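News from the Plukstead Robot Club

We're up and running again, and I'm so happy to be back in the big room with everybody!

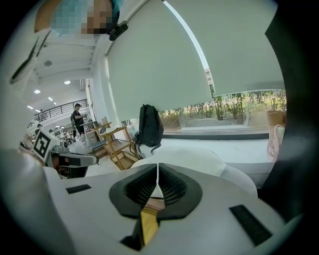

The main job this term is getting our grippers ready for the Brastano Open in May. If you haven't followed it before, the short version is that each team has to pick up soft, awkward things (pillows, socks, a floppy hat last year) and move them to a bin without dropping them. You get 500 points for a clean run and lose 200 for every drop, so you can guess how our first practice went. We finished one round on 300 and cheered like we'd won the whole thing.

I spent most of my evening on team Andale's grip settings. Squeeze too hard and the cloth bunches up, too soft and it slides right out, and the sweet spot seems to move every time I go get a drink of water. Team Auer is trying a slower approach and I have to admit (through my teeth) that it looks pretty promising.

A few bits of housekeeping: please charge your batteries at home before you come, and put the hex keys back in the blue tin. We could also use more old pillowcases and fleece scraps, any size, so have a dig through your closets. New members are welcome all spring, and you don't need to know any coding to start.

2023-01-26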